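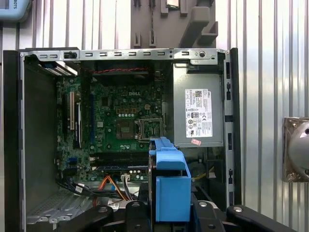
No. 38

July 2025

I went to see the new staging of The Lamp Room at the Granier on its second night, and then again a week later with my sister and her two kids. The play has been around our area in one form or another for as long as I've been going to the theater. This is the fourth version I've seen, and the first one I paid for twice.

If you don't know the story, it is set in a mining town where one girl, Marchuk (everyone goes by last names in this play), is given the job of handing out the lamps at the start of each shift. She keeps a tally of who goes down and who comes up. One night the tally is off by one, and the extra person is somebody she has never seen before. The rest of the play is her trying to find out who he is before her father does. There are songs, but I wouldn't call it a musical. People sing when they would sing anyway, at work or at the table.

The Granier seats 445 when the balcony is open. It was open both times I went, and close to full the second time. We sat up there on purpose so the kids could see the floor. The set is built on a rake that is steeper than it looks from the lobby doors, and from the orchestra seats you miss the chalk lines the cast draws during the first act. By intermission those lines add up to a map of the mine. From row F on opening week I had no idea that was happening. I thought they were just marking places to stand.

Zlata Didenko directed it and also adapted the script. She cut the schoolteacher altogether and gave most of his lines to the grandmother. I missed him for one scene, the one with the letter, where the grandmother now has to read out loud something she would never have been shown. The older version explained how the letter got into the house. This one skips that, and my nephew asked me about it in the car. I told him to guess.

Everywhere else the cut helps. The first act used to drag badly in the middle. It now runs 51 minutes and the second act is shorter than that. We were out by nine-thirty both nights.

The girl playing Marchuk is very good. She is on stage nearly the whole time and she has to do a lot of plain tasks, filling lamps, wiping glass, hanging things on hooks, while other people talk. She does them at a working pace. In the version I saw in high school the lead kept stopping to face us whenever she had a line, and the lamps were obviously glued shut. These ones open. She takes one apart during the argument with her father and puts it back together before he finishes, and the second night I watched her hands for that whole scene and couldn't tell you much of what he said.

The father was harder to like. He shouts from his first entrance, so when he finally has a reason to shout in the second act there isn't anywhere for him to go. He was a little quieter the second time I went. That may have been the balcony.

The songs are played by three musicians who sit at the side in work clothes: accordion, fiddle and a bass drum laid flat. My favorite is still the washing song. They've slowed it down and dropped a verse. My sister liked the lullaby and hummed it all the way to the parking garage, slightly wrong, and now I have her version in my head.

A few practical notes, since I got two emails after my last theater post asking for them.

The Cavska Street garage is closer than the lot the tickets tell you to use, and it stays open late. Take the stairs down on the river side. The elevator was out both times.

The doors to the balcony close at curtain and they don't let you in until the first song is over. We saw a family stand out there for a good while.

There is one loud bang in the second act, and a full blackout right after it. The little one, who is six, climbed into my lap and stayed there until the bows. The sign in the lobby says ages seven and up and I think that's fair. The ten-year-old was fine and has asked for a lamp.

Concessions are cash only. The program is free, printed on one folded sheet, and it has the words to two of the songs on the back.

The theater has been raising money to replace the balcony seats, and there was a board by the coat check with the total so far written in marker. It said $3790 the first night. I forgot to look at it the second time. The seats do need it. Mine had a spring coming up on the left side and I sat at an angle for most of the second act.

I'd like to read Didenko's script if it ever gets printed. I have the old one in a paperback from the Clatico, the used bookstore that closed in June, and I went through it again between the two shows with a pencil, marking what she took out. She kept the last page exactly as it was, stage directions included. Marchuk hangs up the last lamp, looks at the empty hook beside it, and goes home. The lights stay on for a while after she leaves. Both nights people waited for them to go down before they started clapping.

Next time I'll write about the puppet show at the library, which my niece has already seen and won't tell me anything about.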